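5.4 Coiling and laying out loose cables

Read this section before you store any cable that came with the Lititora work table, or any cable you use on it. The steps apply to power leads, signal leads and extension leads up to 249 cm long. For longer leads, see section 5.6.

You will need:
Cleseck hook-and-loop ties, short
A dry, lint-free cloth
A clear stretch of table at least as wide as your forearm is long

CAUTION: Disconnect the cable at both ends before you start. Do not coil a cable that is carrying power.

CAUTION: Do not pull on the cable to free a connector. Hold the connector body.

Preparing the table

1. Lock the table legs as described in section 2.3.

2. Wipe the top with the dry cloth. Grit on the surface will mark the white finish when a cable is dragged across it.

3. Move liquids, blades and hot tools off the table.

4. Lay the cable on the tabletop in one long, loose curve. Let it hang over the far edge if it does not fit.

Checking the cable

5. Run the cable through the cloth from one end to the other. Feel for cuts, flat spots and hard kinks.

6. Look at each connector. The metal part should be straight and clean, with no play where it meets the cable.

7. If you find damage, tag the cable and set it aside. Do not tape over a cut in the outer jacket.

Note: A slight wave along the length is normal in a cable that has been stored for a long time. Leave it lying flat for 20 minutes and most of the wave will relax.

Coiling

8. Start from the end without the small plug. If both ends are the same, start from either one.

9. Form the first loop on the tabletop. Make it oval, with the long side parallel to the table edge. An oval bundle fits the Zenari drawer insert; a round one of the same length will not.

10. Lay each new loop on top of the last. Roll the cable a half turn between finger and thumb as you go, so that the loop lies flat without twisting.

11. Stop while there is still a straight length left over. This is the lead-out. It should be long enough for the plug to rest on the table clear of the coil.

12. Press the bundle lightly with your palm. If a loop springs up, undo the coil back to that loop and lay it again.

CAUTION: Do not wrap cables around your hand and elbow. This puts a twist in every turn and will break the inner wires over time.

Securing the coil

13. Slide a tie under each of the long sides of the oval – 2 ties per cable. Close them so that the loops are held but can still shift.

14. Do not wrap the lead-out around the bundle. Leave it straight.

15. Place the coil on the tabletop with the lead-out pointing toward the middle of the table and the connector facing up or to the side. Keep flat parts, strips and cover pieces separate from the coil.

Note: When two people are working at one table, agree on a side each before starting. Reach in from your own side and keep sleeves clear of the lead-out.

Storing

16. Lift the coil with both hands, one under each long side. Put it in the drawer insert with the connector uppermost.

17. Do not stack more than 2 coils in one compartment.

18. Write the cable length on the tag in permanent marker. If the tag is missing, use a blank from the Popescu label sheet in the document pocket.

If the coil will not lie flat

The cable has probably been coiled in the opposite direction before. Lay it out again as in step 4, leave it to rest, then repeat steps 8 to 12 starting from the other end. If the loops still lift, store the cable flat in the long tray until the next yearly check in January.

Section revised Jun 23, 2022. Text: Vesna Nikolovski. Technical check: Azra Bošković.

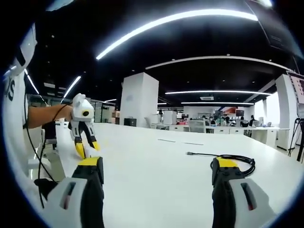

Figure 5-4. Coiled black cable on the tabletop, lead-out straight, connector toward the center.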